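Flomell Twin-Arm Bench Station
Equipment and purchasing information for schools, libraries and research departments

The Flomell Twin-Arm Bench Station is supplied as a complete enclosed workplace for handling everyday objects: books, pens, bags and small containers. It is intended for institutions that wish to study or teach the packing and sorting of mixed goods and that need to plan the purchase within a single budget year. The notes on this page cover the standard station, the items that must be budgeted for separately, and the order of work from enquiry to handover.
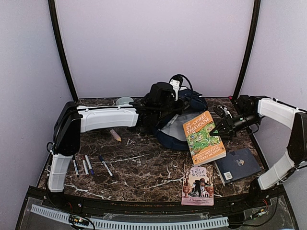 Harum, 20 March 2021

Two arms are mounted at the front corners of the table and reach inward over a shared working area. Plain panels close off the back and both sides. The school-bag task for which many departments first enquire uses a backpack, books of different thickness and a set of markers, and purchasers are advised to gather their own articles of this kind before the handover visit. Paperbacks and hardcovers should both be included, as the two behave differently when gripped by the edge.

What the price covers

The standard station is offered at 2,586 per month under the Nasrallah lease plan, excluding tax. The lease includes both arms with their grippers, the table and panels, the control electronics, the cable duct along the front, and one handover visit. The minimum term is 6 months. Departments wishing to buy outright should request a written quotation, which remains open for 47 days.

The following are not included and should be entered as separate lines in the budget:

Handling articles (books, stationery, bags, dishes)
Replacement fingertips
A computer for the operator's desk
Electrical work at the site, where required
Insurance while the station is on the lessee's premises

Experience at our Harum workshop suggests that fingertips and cables are the items most often left out of a first budget. Cables pass along the outside of the arms and should be inspected at the start of each week. A spare set may be added to any lease order.

Space and services

The station requires a level floor and access from the front and from one side. The table should not be placed against a radiator or directly beneath a window. Two power outlets on the same circuit are needed within reach of the rear panel. Please send a plan of the room with the enquiry form – a dimensioned sketch by hand is acceptable.

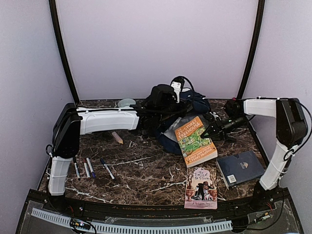 Nadine Sabbagh

Purchasers often ask whether the table surface may be changed. The dark brown marble-patterned top may be exchanged for a plain one at the time of order. A patterned surface is a harder test for any system that must find small objects by sight, and departments comparing their results with those of another site should agree on the surface beforehand. The same applies to soft goods. A crumpled fabric bag presents a different shape each time it is put down, and the time allowed for such trials in a project plan should be generous.

Translucent articles, such as small dishes and plastic sheet, may also need additional trials. We recommend that these be introduced once the operators are confident with books and markers.

Staffing and training

At least 2 members of staff should attend the handover visit. Training is given by Issa Yammine and covers starting and stopping the arms, clearing the table safely, changing fingertips and reporting faults. Further training days may be booked through Drarnell, our service partner, and are charged separately.

Ordering

Enquiries concerning leases should be addressed to Suha Atallah, and those concerning outright purchase to Ayman Nassar. Please state the name of the institution, the intended use, the preferred surface and the month in which funds become available. Orders are confirmed in writing on receipt of a signed form and a purchase order number.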